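Going It Alone: What Happens to a Band's Audience When the Singer Leaves
Project report, Popular Music and Media
Rizwan Hayat
Nov 29, 2019

1. Where this started

The original proposal for this project promised a study of every solo departure from a Canadian vocal group in the last twenty years. My supervisor, Leena Lehtinen, wrote "brave" in the margin. By the second week I had cut it to one singer, one group and one town, and by the third I had stopped using the word "comprehensive."

The group is Gesel, four voices and a drum machine, who played most of their early shows in the Sanudton area and had one song that got as far as grocery store playlists. The singer who left goes by Fustura, which is not on her driver's licence. She departed after the second album, citing a wish to write her own material. The remaining three cited a wish for her to have mentioned it sooner. Both statements are in Appendix A, and they are more fun read side by side.

My question was a plain one. When a member goes solo, do the fans follow the person, stay with the name, or wander off and start listening to somebody else altogether? Music writing tends to assume the first. Group managers, for obvious reasons, assume the second. I had a private suspicion about the third, having wandered off from several bands myself.

2. Method

I ran an online survey through two fan pages and the campus radio mailing list. It was open for most of October and drew 298 responses. Forty-three were removed: some were blank past the first page, some were from people who had never heard of either act, and one was a long and quite well argued complaint about parking at the Sanudton arena. That left 255 usable responses.

Alongside the survey I read 1,222 public comments posted under the first solo single and the first Gesel single recorded without her. Each comment was sorted as loyal to the singer, loyal to the group, loyal to both, or unclear. I had planned to have a second reader check all of them. The second reader lasted one evening. We compared a sample instead and disagreed mostly over sarcasm, a problem the literature warns about and which I had skimmed past.
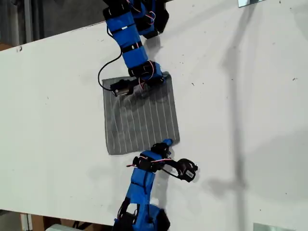
Figure 1. Two robot arms and a grey cloth on the white table.

Comments were coded in a spreadsheet with a colour for each category. I regret the colours. By the end I could not look at lime green without thinking of somebody in the comments insisting that the harmonies had never been the same.

3. What the survey said

The largest group of respondents said they listened to both acts. This sounds like a heartwarming result until you reach the follow-up question, which asked them to name a song from each. Plenty could name the solo single. Far fewer could name anything the group had released since, and several offered a song from the first album with a question mark after it.

People who had seen Gesel live before the split were more likely to stay with the name. I had expected the reverse, on the theory that seeing a lead singer up close would tie you to her. Reading the written answers, I think live audiences had simply met the other three. One respondent wrote that the alto had once signed her cast, and that she would be buying their records "until one of us is dead." There was no checkbox for this.

Younger respondents mostly found Fustura first and Gesel afterward, working backwards. To them the group is a sort of prequel. A few were surprised to learn it was still going, and I felt bad that they had to learn it from my survey.

4. What the comments said

The comments were angrier than the survey, as comments are. In the first week after the solo single, nearly every thread had an argument over whether leaving was selfish. Later on this calmed down considerably, and people went back to asking where they could get the jacket from the video.

Two phrases came up so often that I gave them their own column. One was "finding her voice," which fans used with complete sincerity and which also appears in the press release, the radio interview and the liner notes.

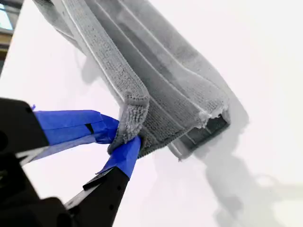

The other was "the real Gesel," used by both sides to mean opposite things. For loyalists to the group it meant the three who stayed. For loyalists to the singer it meant a lineup that no longer exists and, going by the interviews, did not especially enjoy existing at the time. I found the second usage more interesting. These fans had not followed a person out the door so much as stayed behind in the old room, and they were cross with everyone, including her, whenever the new songs failed to sound like the old ones.

The word "betrayal" turned up less than I had been led to expect by the music blogs. The bloggers may have been quoting each other.

5. Problems

The fan pages were a poor place to find people who had lost interest, because people who have lost interest do not visit fan pages. My theory about wanderers therefore remains a theory, held by me.

The survey also asked about streaming habits in a single question with the word "usually" in it. Professor Lehtinen pointed out in October that this meant nothing, and she was right, but by then most of the answers were in. I have left the question out of the results and kept it in Appendix B as a warning.

Neither act agreed to an interview. Gesel's management sent a polite note and a discount code for hoodies. Fustura's sent an automatic reply saying she was focusing on her writing.

6. If I did it again

I would start with ticket buyers instead of fan pages, and ask the box office at the Sanudton arena whether I could put a card on the seats. I would interview ten people properly and read fewer comments. I would also wait. The second solo album is due in spring, Gesel have a tour booked for the same month, and the two play Sanudton within a week of each other. Somebody should stand at both doors with a clipboard. I have told the department I am available, provided one of the doors is indoors.

Appendices A and B and the coding sheet are with the program office. The sheet opens best on a large screen, and you can turn the colours off under View.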